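Folding Line Pilot, Lollemdale Returns Building
Progress report, September
Prepared for: Arnier Fund, workplace automation grants
Prepared by: Loïc Lecomte, operations, Flerell

Summary

The two-arm folding cell has moved from the test bench to a fixed station at the end of the returns line. It works one shift a day on a limited set of garments. No jobs have been cut and none are planned within the grant period. Spending is within budget apart from one item, listed below.

Work since the last report

The station handles returned clothing that has passed inspection and needs to be folded and bagged again before it goes back to stock. In the spring we expected to start with T-shirts and add other garments one type at a time. T-shirts and plain sweatshirts are now in regular use. Hooded garments were added to the trial list in July at the request of the floor team, who told us hoods were the slowest thing they fold and the hardest on the wrists.

The software is supplied by Reddy under the agreement you approved. Their technician was on site for nine days over the period. The remaining support has been by phone, and response times have been acceptable – the one long wait was over a replacement cable for the left arm.

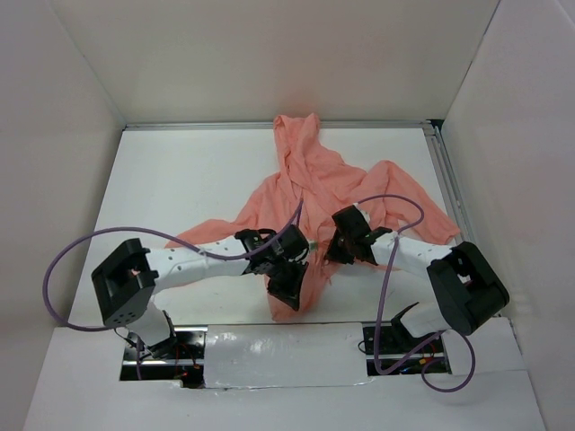 Hooded garments are still the weakest category. The folding routine needs the body of the garment flat and both sleeves located before it can make the first fold, and returns do not come out of the bin that way. A thin hoodie like the salmon-pink one, bunched in the middle with the hood up toward the back wall and one sleeve stretched out to the right, has to be opened up first. Both grippers then have to work close together on the same patch of cloth, and this is where most stops occur. Reddy has sent a revised routine that spreads the sleeves before it deals with the hood. We will run it through October before deciding if hoodies stay in the program.

Output

In the last full month the station completed 945 garments without help from an operator. Our target for the month was 900. The figure covers T-shirts and sweatshirts only. Hooded garments are logged separately and are not counted toward the target until the revised routine has been tested.

The station is slower per piece than an experienced folder. We knew this going in. The gain so far is that it keeps working through the afternoon, when the hand tables used to fall behind.

Effect on staff

Before the pilot, everyone on the returns line folded for most of the shift. People now rotate between inspection, hand folding and tending the station. Tending means loading garments, clearing stops and writing the reason for each stop in the log. It is paid at the inspection rate, which is higher than the folding rate, and the difference is being covered by Flerell and not by the grant.

The training budget allowed for 80 hours and all of them have been used. Several people asked for more time on restarting the arms after a stop, and we have agreed to a second session using our own funds. Two points came up repeatedly in the staff meetings:

The stop alarm was too loud for the people at the nearest hand table. It has been turned down and a light added.

Tending was being given to the same few people each day. The rotation is now posted at the start of the week and the shift lead signs off on changes.

There is still some worry about what happens when the grant ends. We have told staff in writing that hand folding will continue for knitwear, coats and anything with loose trim, and that any change to staffing would be discussed with them first.

Budget

The overspend is on spare gripper fingers, which have worn faster than the supplier's estimate. We are covering it from the travel line and do not need additional funds.

Next period

Finish the hoodie trial and report the results either way
Hold the second training session
Move the loading bin closer to the station so the operator does not have to turn and reach
Send Arnier the full stop log with the next report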